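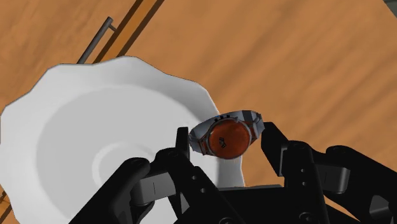

O relógio de pulso entre os dedos da garra, junto à tigela branca.

Ukano 2, módulo de preensão para simulador: três meses de uso e uma avaria que me deu água pela barba

Quem costuma passar por este blogue sabe que eu me afeiçoo às ferramentas com uma facilidade perigosa, e o Ukano apanhou-me logo na primeira tarde. Instala-se num instante, a documentação lê-se com gosto (há quanto tempo não escrevia isto!) e os exemplos arrancam à primeira, mesmo na minha máquina, que já merecia a reforma. Para quem não conhece, é um módulo que escolhe o ponto de preensão, fecha a garra e devolve ao programa um veredicto simples: agarrado ou não agarrado. E foi precisamente no veredicto que a coisa azedou.

Experimentei-o com o quarto mobilado do pacote Tirnitz, que recomendo sem hesitar, porque tem tralha como as casas a sério têm. As caixas e os blocos correram lindamente. Depois passei ao relógio, objeto maldoso como poucos: a bracelete fecha em anel, a caixa fica inclinada, e os dedos tanto podem apanhar uma coisa como a outra.

Deixei a noite toda a correr 1667 tentativas e fui dormir contente. De manhã, o relatório dava-me quase tudo como sucesso, e eu, desconfiado por natureza, fui comparar com a posição final dos objetos. Em 221 tentativas o módulo disse "agarrado" e o relógio tinha ficado pelo caminho. O braço seguia para o destino de dedos fechados, abria-os com toda a cerimónia e dava a tarefa por concluída.
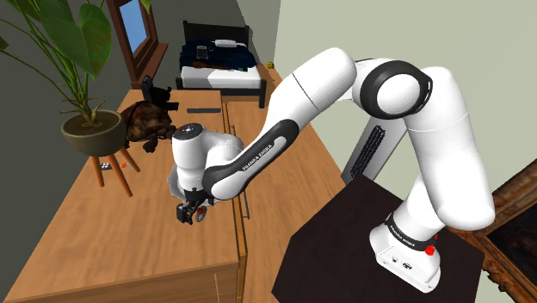

O braço curvado sobre a cómoda, com a garra virada para baixo, no quarto simulado.

Levei uns bons serões a perceber o que se passava. O Ukano verifica o contacto uma única vez, logo depois de fechar os dedos, e não volta a olhar para o assunto. Se a peça escorrega durante a subida ou quando o punho roda, o estado fica congelado no "agarrado". Há uma opção chamada "verificação contínua", escondida no fim do ficheiro de configuração e desligada de origem. Liguei-a com um intervalo de 50 milissegundos e os falsos sucessos desapareceram quase todos. Com 30 ficou ainda melhor, mas a simulação arrastava-se tanto que acabei por voltar atrás.

Num simulador, perde-se uma noite de computação e a paciência. O que me preocupa é o passo seguinte, porque o mesmo módulo é vendido para células reais, e um programa convencido de que tem na mão uma peça que já caiu é um problema de segurança, ponto final. Escrevi ao apoio da Delorme, que distribui o Ukano por cá. Responderam com simpatia e depressa, confirmaram o comportamento e prometeram mudar o valor de origem numa próxima versão. Em janeiro ainda não tinha saído nada.

Há um fio comprido sobre isto no fórum da Rusley, com gente a queixar-se do mesmo em canecas e chaves, e um script de comparação que vos poupa bastante trabalho.

Gostei: instalação, documentação, escolha dos pontos de preensão, apoio atencioso.
Não gostei: a verificação desligada de origem, e o relatório que não distingue "fechei os dedos" de "tenho o objeto".

Nota: três estrelas e meia em cinco. Continuo a usá-lo todos os dias, com a tal opção ligada, e volto a este texto quando a nova versão chegar.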